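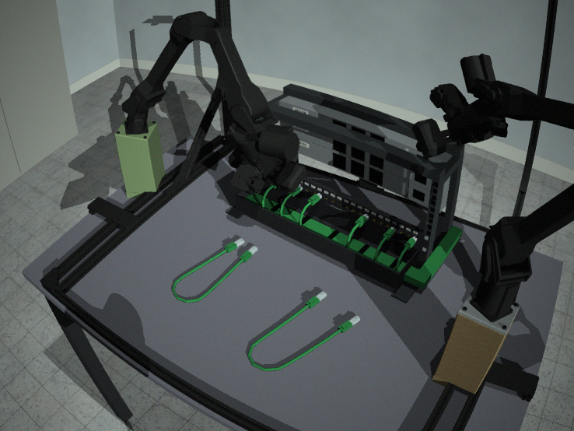

Robot arms at a green-and-black cable rack (computer rendering)

Silver Holdings: Your Questions Answered
By Abla Kanaan
Updated May
Print this page | E-mail this page

What does Hondley store for its customers?
Silver bars and coins only. We stopped taking platinum when the Stenton vault was refitted, and customers who still held it were moved to Myklebust on the same terms.

Is my silver kept apart from other people's?
That depends on the account. Allocated bars are listed by serial number and belong to you alone. Pooled accounts give you a share of a larger stock, and you own ounces, with no particular bar set aside.

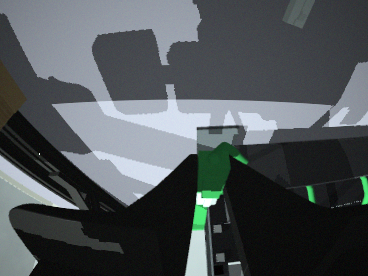 Pooled storage costs less, and most people with small balances choose it. You can switch to allocated once you hold enough for a full bar. The change takes 3 working days and there is a $66 handling charge.

How is the buying price set?
We take the dealing price at the time your order is accepted and add our margin. Orders placed after 4 p.m. on Friday are priced when dealing opens again.

Why does my statement show a different value from the price I see online?
Statements use the closing price on the last business day of the month. Online prices move all day – and many sites quote a middle price that you can't trade at.
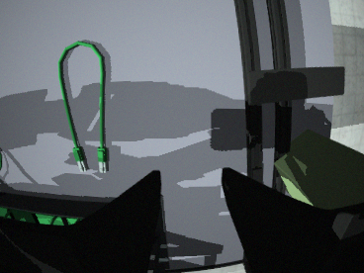 Green cable with a plug at each end (computer rendering)

Can I take delivery?
Yes, for allocated bars and for coins. Fill in form 688 and send it to the Stenton office with a copy of your ID. Delivery is insured until you sign for it. Pooled holdings have to be switched first.

Do you report sales to the tax authorities?
Some sales have to be reported, depending on the type and amount of silver. We can't give tax advice, so please ask your accountant.

Who checks the vault?
Raltimano inspects both vaults twice a year. Ask for notice 2519 if you want a copy of the latest bar list.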